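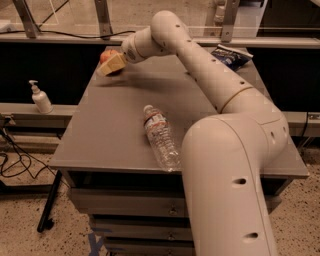
The gray table, in May

Last updated: May
By the author of the Lornusgate stories

My grandmother left Lornusgate with 160 coins sewn in her coat. The ferry to Mimar cost 190. She stood on the pier until evening, and the captain looked at the coat, then at the sea.

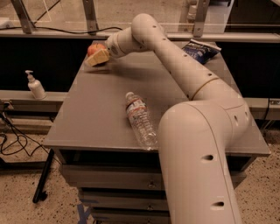
She paid the rest with a song — all of it, some 800 words, in the old language. Years later I tried to write it down. I sat before a gray tabletop, as plain as the sea that night, and only the last verse came. It asks the ferry to go slowly.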